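# Workshop tips: sharing a bench with the two-arm cell

Notes for Sivia bench staff. Revised 3 July 2022.
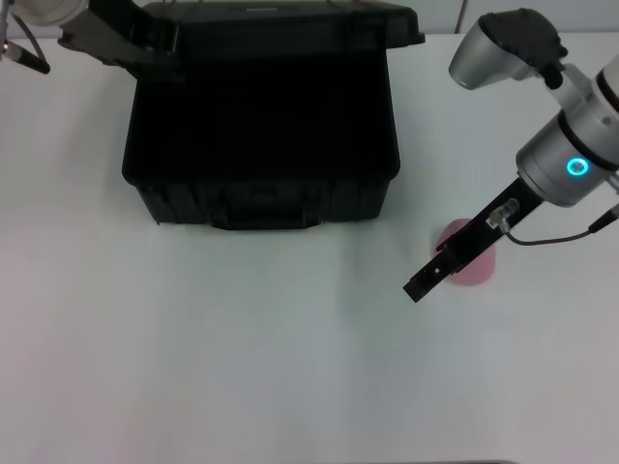

## Setting out the bench

- Put the black carrying case toward the back of the white surface, handle facing front. Keep the front half clear.
- Leave open space between the case and the pink cup. The right gripper needs room to come down beside the cup.
- Smooth the surface before a run. Small creases are acceptable; a fold that lifts a case corner is not.
- Check the cables on both arms for slack. Tape nothing to the fingers.

## Lids

The left arm works at the lid. Stiff hinges cause most of our stops, so work a new case open and shut by hand several times before it goes on the bench. Replace any case whose lid drops under its own weight. Wipe hinges with a dry cloth. Oil ends up on the finger pads and then on everything else.

## What changed for staff

Before the cell came in, case checking was a two-person job and took up most of the morning. One person now loads and watches. The other has moved to repairs and returns, and Anju Pathak keeps the rota for both posts. Swap at the break. Watching is tiring in a different way from handling, and attention falls off well before the hands would have.

Pay grades did not change. Job sheets did: the watcher signs for stops and the loader's line is gone. Satish Tyagi has asked that stops be written down even when the cell recovers without help. We log over 70 a month, and the short ones show which cases are wearing out.

## Cleaning and end of shift

1. Park both arms and wait for the panel to show idle.
2. Wipe the table with a damp cloth, back to front.
3. Clean the gripper fingers with a dry brush. Include the small holes near the tip, where lint collects.
4. Wipe the camera lens with lens tissue only. Shop towels scratch it.
5. Close the case and shelve it with the others.

Spare finger pads are in the Linora drawer. Tell Orest Harasym when you open the last pack.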